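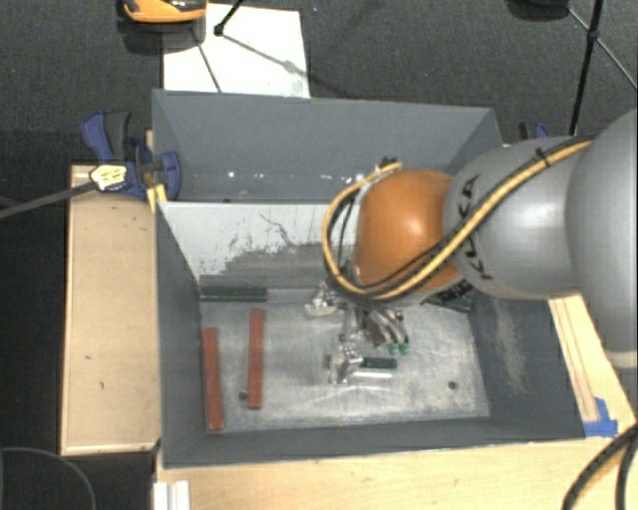 Attachment 1: KUKA arm over the gray bin

Ticket: Online table bookings showing wrong time
Restaurant: Wolelell
Booking system: Flikgate
Opened by: Kenna Drummond
Priority: High
Status: Monitoring

17th August, 9:12 am, Kenna Drummond
Dinner bookings made through our website are landing one hour late in the reservations list. A guest who picks 6:30 gets a confirmation email for 6:30, but we see 7:30. Phone bookings we key in ourselves are fine. Lunch looks fine too. We had two parties at the door last night for the same table by the window.

9:40 am, Junaid Jadoon, Flikgate support
Can you send one booking number and tell me if the menu page was changed recently?

9:58 am, Kenna Drummond
Booking 1,773. Marina Fragkou in our office added the steak tasting menu yesterday afternoon. It has its own booking button.

10:35 am, Junaid Jadoon
Found it. The tasting menu was set up as a new service with a different time zone, and the dinner page is now reading its settings from there. Lunch has its own settings, so it was not affected. I have changed the time zone back. Please do not edit the tasting menu until I confirm.

11:20 am, Kenna Drummond
Test booking for 6:30 shows as 6:30. The older ones are still wrong.

11:51 am, Junaid Jadoon
Old bookings do not update by themselves. I have passed them to Rory Menzies, who will run the correction on our side. Guests will not get a second email.

2:05 pm, Rory Menzies
Correction run on all web dinner bookings through December. Please check tonight's list against the confirmation emails before service.

3:30 pm, Kenna Drummond
Tonight's list matches. Leave this open until we get through dinner.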